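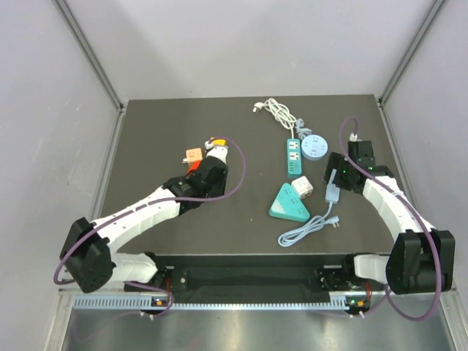

Teaching by Remote: Minutes of the April Catch-Up

Everyone was in by 4 and the kettle was already on, so we got going with very little fuss. The Begum group joined by phone and could hear us well after the second try.

1. Minutes of the last meeting
Agreed as they stand, apart from the spelling of Wistumero, now put right.

2. Plug and power strip task
The team is working with both arms over the table, and the mix of power strips, the round socket hub and the white cube adapter was felt to be a lovely broad one. We have 293 demonstrations saved, all driven by remote control, and the Gralen people were warmly thanked for their patience. There was a long and friendly talk about the cords, which take up a good deal of an operator's attention – everybody had a story. It was agreed that operators should go slowly near a coil and start a run over if they get flustered, with no hard feelings.

3. Guiding by hand
Flovorance would still like to try moving the arms by hand for the first reach, then switching to remote control for the plug itself. Opinions were split, and kindly so. We will record 100 runs that way and compare them before the next meeting.

4. Operator shifts
Two hours at the controls is too long for most of us. Shifts will be one hour, with a proper break after each.

5. Any other business
The note on naming saved runs is still missing page 2. Begum will send it again.

Next meeting in May, same room.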